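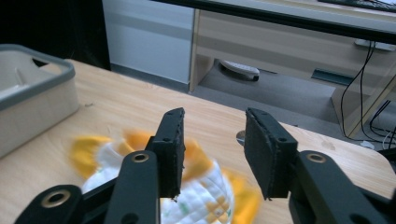 Why Do Clothes Have Wrinkles?

Take a clean dress out of the laundry, drop it on a table, and look at it. It lands in a heap. Parts of it stick up and parts of it lie flat. If you leave it there until Saturday, it will have lines all over it. Those lines are called creases.

Cloth is made of threads, and threads are made of even thinner hairs called fibers. When cloth is folded, the fibers on the outside of the fold get stretched a little and the ones on the inside get squeezed. Leave them like that long enough and they stay bent. Cotton creases easily. Wool springs back better.

Thin cloth makes small, sharp folds. Quilted cloth is thicker. It usually has two layers of fabric with something soft between them, all held together with rows of stitching, and it makes big round folds.
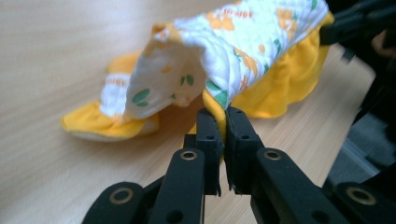
A ruffle is a strip of cloth that has been gathered up with a thread. The strip starts out much longer than the edge it is sewn to. You might need 74 inches of cloth to go around a skirt that measures only 30 inches. All that extra cloth has to go somewhere, so it waves in and out. You can't fold a ruffle completely flat, and you don't need to try.

How to fold a small dress

Find the collar first. The collar tells you which end is the top. Hold the dress by the shoulders and give it one good shake. Lay it down with the front facing the table. Smooth it with your hands from the middle out to the sides. Fold in one side, then the other, with the sleeves tucked in. Then bring the skirt up to the collar.

If the dress has a button or a buckle, close it before you start.

We asked readers of the Grimell children's page how they do it at home. 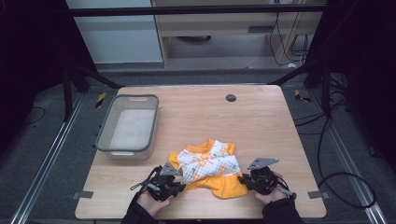
Adjoa Atinga wrote that she starts with the skirt. "I spread the skirt out first and the top follows by itself. My brother rolls his clothes up like a sleeping bag. They take up less room in the drawer, but his shirts look terrible."

Rolling does work well for socks, pajamas, and T-shirts. It is harder with a wide skirt — the cloth bunches up at one end and the roll comes out lumpy.
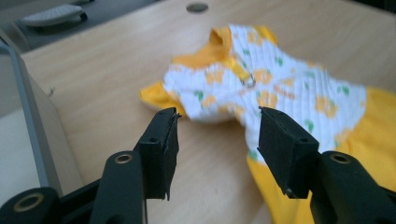
A collar, a patterned top, and a yellow skirt, lying crumpled.

Try it yourself

Cut a strip of scrap cloth 30 inches long. Ask a grown-up to help you sew big, loose stitches along one edge. Tie a knot at one end and gently pull the thread at the other. Watch what the cloth does.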